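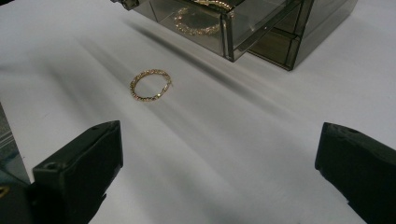
*Last changed: May 6, 2023*

## 4. What people told us about keepsakes

I went into the interviews expecting stories about money. What I got was stories about grandmothers. Trevor Fothergill and I sat down with 30 people in Kershaw last July and asked each of them to talk us through one small thing they'd inherited, and most of them barely mentioned what it was worth. They wanted to tell us who wore it, and to which weddings, and which cousin still thinks it should have gone to her!

We'd planned on half an hour each – some ran past 2 hours. I typed up every word, and the full set came to 1214 passages once Cristóbal Arancibia had finished coding them (see the appendix for his code list).

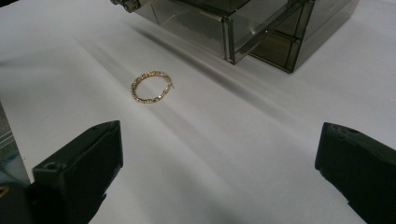
Jewelry came up more than letters or furniture did, and I think part of that is size. A bracelet moves house with you. A sideboard has to be argued over, measured and sometimes sold.

**Figure 1.** A gold chain bracelet, the kind of keepsake this section deals with.

The people who'd never had a piece valued were also the ones who talked longest about it. I wouldn't lean on that too hard with a group this small, and we come back to it in Section 5 with the 200 postal replies.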